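Is a Cruise Ship Really a Floating City?

Ads for cruises love to say that a big ship is "a city at sea." It sounds great. But should you believe it? Let's check, the way a good detective would.

What a ship has to do for itself

A city gets its water from rivers, lakes or wells. A ship is sitting on water nobody can drink, because it's full of salt. So many cruise ships carry machines that take the salt out. They make their own electricity too, with big engines down below.

So far, the ads are doing pretty well. Lights, showers and kitchens all have to keep going a long way from land.

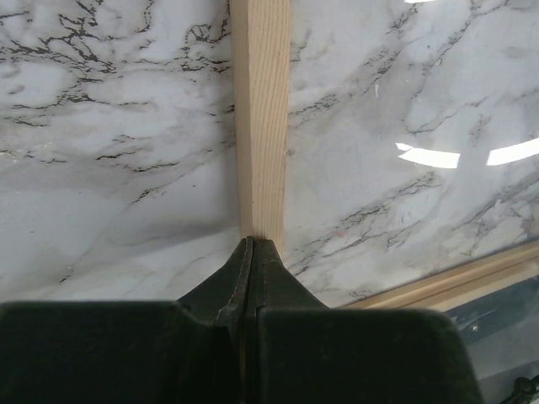

Where does the food come from?

Not from the ship! There are no farms on board. Workers load boxes and boxes of food in port, and when it's used up, they need another port. Real cities bring in food too, but trucks can come any day. A ship in the middle of the ocean has to wait.

Who lives there?

Suppose a ship called the Woronach has 1,000 passengers. After 9 days they all go home and another 1,000 come aboard. Would you say they live there? I wouldn't. The crew stay much longer, often for months, and they have their own cabins and their own place to eat. You won't see much of that in the ads.
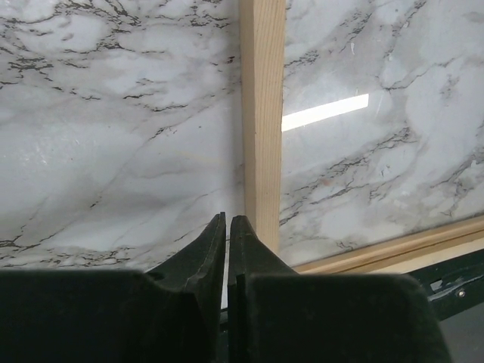

Questions to ask an ad

Next time you see a cruise ad, try these:

Does it say "biggest" or "best"? Who decided?
Does it say "visit 24 places"? How many hours do you get in each one?
Does it say "everything included"? Look for the tiny print at the bottom.

Try it at home

Bethel Workneh, age 9, wrote to ask us if a ship could stay at sea forever. What do you think? Make a list of the things that would run out, and put the first one to go at the top. Our guess is fresh fruit.

Written by Margareta Vlad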